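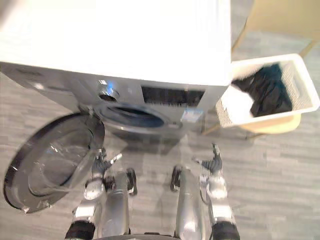
Yuk-lan Au has taken over the bereavement visiting rota from Sølve Dahlgren, who ran it for seven years and is moving to Rennie in April. The rota pairs each family with two visitors for the first weeks after a funeral. Most of what people ask for is small and practical: letters to the bank, a lift to the registrar, someone to sit in while a relative sleeps. Washing comes up often too. A front-loader with a round control knob and its door standing open is a familiar sight to anyone who has been on the rota, and visitors should ask before putting clothes of the person who died through a wash. Some families want them left as they are.

Visits last 45 minutes unless the family would like longer. Please don't bring flowers to a first visit. A card is fine.

We still need five more visitors for the Grimlow side, where the nearest pair at present come over from Reser. Training is one evening in the small room at Stirkus House, starting at 7, and covers what to say on the telephone, how to keep notes and when to pass a family on to a counsellor.

Names to Yuk-lan, by phone or on the sheet by the door. Anyone with a visit already booked through Sølve should keep to it, and let Yuk-lan know afterwards how it went.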